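Print this entry
E-mail this entry

December 2019

Robotics club again, and I'm so tired but I want to get this down before I forget which numbers worked. Fernanda Fonseca and I got the cabinet door task for the Drondex simulator (Tondwood group got drawers, lucky them!), and it eats every evening I have. Some 70 tries saved in my folder already and I'm not even proud of most of them.

Tonight was mostly the wrist view - gripper fingers wide apart, that long gray bar between them, wood grain everywhere. I've started seeing wood grain when I shut my eyes.

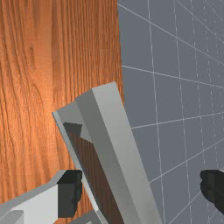

What's left before the demo

Henriques wants 12 clean openings in a row from everybody, no restarts. Fernanda thinks we should come in slower, I think we should fix the angle first, so we argued over that and ate all her pretzels. I also have to rename my files (ugh) and write the 2 pages on our reward settings.

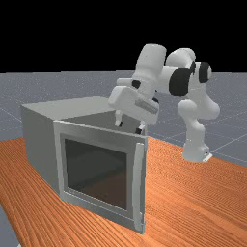
Our arm at the cabinet, door slightly ajar at the top.

Left the long run going, 500 rounds, laptop humming on the dresser. Going to bed now. Must bring Fernanda more pretzels.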